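Startseite Produkte Greiftechnik Downloads Service Kontakt

Handbücher > Grutitell Griff in die Kiste > Einrichtung > Kapitel 6: Behälter und erster Greiflauf

6 Behälter einrichten und ersten Greiflauf durchführen

Dieses Kapitel gilt für das Grutitell-Paket mit Fingergreifer an einem vorhandenen Knickarmroboter. Die mechanische Montage des Greifers (Kapitel 4) und die Kamerakalibrierung (Kapitel 5) müssen abgeschlossen sein. Planen Sie für die Arbeiten 24 Minuten ein, bei einem zweiten Behälter entsprechend mehr.

VORSICHT
Quetschgefahr im Behälter. Während der Schritte 6.2 und 6.3 darf niemand in den Behälter fassen. Teile nur bei betätigtem Not-Halt einlegen oder umlegen.

6.1 Behälter befestigen

1. Behälter auf die Arbeitsfläche stellen. Die lange Seite liegt parallel zur X-Achse des Roboters.

2. Lage des Behälters mit Klebeband auf der Tischplatte markieren. Das Band muss sich farblich vom Tisch abheben. Zwei Winkel genügen, wenn sie auf derselben Seite liegen.

3. Behälter mit mindestens einer Zwinge am Rand festklemmen. Die Zwinge darf nicht weiter als nötig in den Innenraum ragen.

4. Von Hand gegen alle vier Wände drücken. Der Behälter darf sich nicht verschieben.

Hinweis: Verkratzte Metallböden sind zulässig. Blanke Stellen können jedoch Reflexe erzeugen, die von der Software als Objektkante gewertet werden. In diesem Fall die Beleuchtung seitlich versetzen oder unter Momau > Kamera > Belichtung den Wert um eine Stufe senken. Der Wert gilt erst nach einem Neustart des Bilddienstes.

6.2 Behältergrenzen einlernen

1. In der Momau-Bedienoberfläche das Menü Zelle > Behälter > Neu öffnen.

2. Einen Namen vergeben. Umlaute werden angenommen, Leerzeichen nicht.

3. Roboter im Handbetrieb nacheinander an die vier oberen Ecken fahren und jede Position mit Übernehmen speichern. Bei schrägen Wänden zusätzlich die vier Ecken am Boden anfahren.

4. Sicherheitsabstand zur Wand eintragen. Voreingestellt sind 12 mm. Kleinere Werte sind nur zulässig, wenn die Zwinge als Sperrzone angelegt ist.

5. Zwinge als Sperrzone anlegen: Zelle > Sperrzonen > Quader.

6. Leitungen und Schläuche am Arm prüfen. Das Paket muss genügend Spiel für die Drehung der Handachse haben und darf in der tiefsten Greifposition nicht am Behälterrand hängen bleiben. Befestigung gegebenenfalls versetzen - die Kabelbinder nicht über die Gelenkkante legen.

Erscheint die Meldung 331 (Behältergrenze unvollständig), fehlt mindestens eine Ecke. Die fehlende Ecke ist in der Liste grau hinterlegt und kann einzeln nachgetragen werden.

6.3 Erster Greiflauf mit gemischten Teilen

Der erste Lauf wird mit wenigen, unterschiedlichen Teilen durchgeführt. Gut geeignet sind Gegenstände, die sich in Größe, Farbe und Oberfläche unterscheiden, zum Beispiel ein Etui, ein Handgerät und kleinere Kunststoffteile. Durchsichtige Teile erst verwenden, wenn der Lauf mit undurchsichtigen Teilen fehlerfrei war.

1. Not-Halt betätigen. Teile einlegen. Sie dürfen sich berühren und teilweise überdecken.

2. Not-Halt entriegeln, Geschwindigkeit auf die Stufe Einrichten stellen.

3. Aufnahme starten. Die Software markiert erkannte Teile mit einer Umrandung. Werden Löcher oder Kratzer im Boden markiert, mit Ignorieren bestätigen.

4. Ein Teil auswählen und Anfahren drücken. Der Arm fährt in den Behälter und hält dicht über den Teilen an.
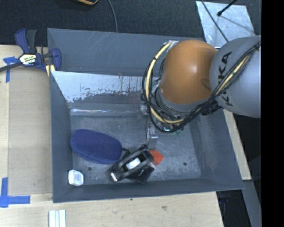 5. Stellung des Greifers aus sicherer Entfernung prüfen. Der Finger muss frei über dem gewählten Teil stehen. Steht er zu nah an einer Wand, Zurück drücken und einen anderen Griffpunkt wählen.

6. Greifen drücken und Freigabetaste gedrückt halten. Wird sie losgelassen, bleibt der Arm stehen.

7. Teil über der Ablageposition freigeben. Schritte 3 bis 7 wiederholen, bis der Behälter leer ist.

Hinweis: Bleibt ein flaches Teil in einer Ecke liegen, liegt das meist am Sicherheitsabstand (siehe 6.2, Schritt 4). Das Teil bei betätigtem Not-Halt zur Mitte schieben und den Lauf fortsetzen. Der Eintrag im Protokoll bleibt erhalten.

6.4 Einstellungen sichern

Behälter, Sperrzonen und Griffpunkte über Datei > Zelle sichern ablegen. Die Datei kann auf eine zweite Zelle nur übertragen werden, wenn dort derselbe Greifertyp montiert ist. Nach der Übertragung ist 6.2 zu wiederholen.

Redaktion Technische Dokumentation: Elvira Rengifo
Stand: Juni

Verwandte Themen
Kapitel 5: Kamera kalibrieren
Kapitel 7: Automatikbetrieb
Meldungen und Abhilfe
Ersatzfinger für Grutitell bestellen
Anbindung an Skovau Fördertechnik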